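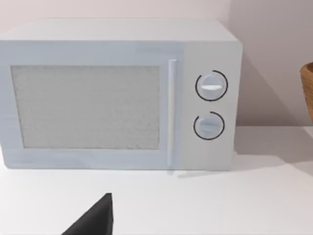

The Paper People of Pelberg

By Inna Romaniuk
Aug 14, 2026

There is a drawer in Kyrylo Levchenko's flat that he would rather you didn't open. I opened it, of course, because I am nosy and because he had gone to find the biscuits, and inside were 53 alphabets. Letters cut from card, letters stamped on brown paper, a whole set of capitals shaped like garden peas (my favourite, and he says they have never sold a single copy!). He came back in, saw me with the peas and sighed.

Kyrylo makes printable things for classrooms and family planners: calendar pieces, name labels, reward charts, those little headings you pin above a reading corner. He sells them as downloads from a shop called Saritix, which he opened from his bedroom in Pelberg after two years of making worksheets for his sister's pupils and being paid in soup. If you have a child in primary school you may well have walked past his work without knowing it. I had. My son's peg has carried a Saritix hedgehog since he was five, and it was only when I turned it over to mend the corner that I saw the name.

What I hadn't understood, until I spent a rather long afternoon watching him work, is how much of it is still done by hand. He draws everything first with a soft pencil on the backs of old bus timetables. Then he inks it, scans it, and spends what seems to me an unreasonable amount of time cleaning up the edges. A set of month headings can take him a fortnight. July alone took four days this year, on account of a sunflower that kept looking like a fried egg, and in the end he gave up and drew a deckchair.

"People want it to look as if somebody made it," he told me, pushing the deckchair across for my approval. "If the line is too clean they write and ask for the other one, the wobbly one."
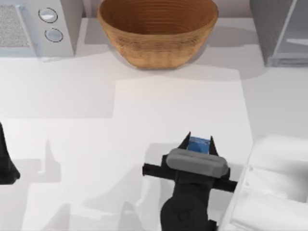 A countertop with a woven brown bowl along the back and a sink in the corner.

And they do write. He showed me his folder of letters and messages, and I could have happily stayed there until bedtime. One teacher wanted the numbers one to 31 in a typeface a left-handed child would find friendly. A grandmother asked for a birthday chart with room for seven grandchildren and, underneath in smaller writing, space for one more just in case. He made both. The birthday chart is now his steadiest seller, with 1,012 downloads when I visited, and he has since added a version with a blank row at the bottom labelled "dogs".

He isn't alone in the business any more, either. The paper he recommends comes from Lytvynenko, a stationer near the tram stop where the samples are kept in old seed packets, and the two of them now put together a boxed set each summer for people who haven't got a printer or can't face another argument with the one they have. The boxes are folded by hand at a long table in the back of the shop. I had a go and was slow, and my flaps stuck out, but I was given a cup of tea anyway.

There was an offer last year from Revico, a larger firm that sells planners by subscription. They wanted the whole catalogue, peas and all. Kyrylo thought it over for a week, made a list on one of his bus timetables and then lost the timetable. He took that as an answer. I asked whether he regretted it and he said only on the first of the month, when the rent goes out.

Next come the weather cards. He has finished sun, drizzle and fog, and is stuck on wind, which he has drawn so far as a hat, a kite and a very cross goose. I voted for the goose. The set should be in the shop before the new term, and there will be a plain black-and-white version for anyone whose ink is running low.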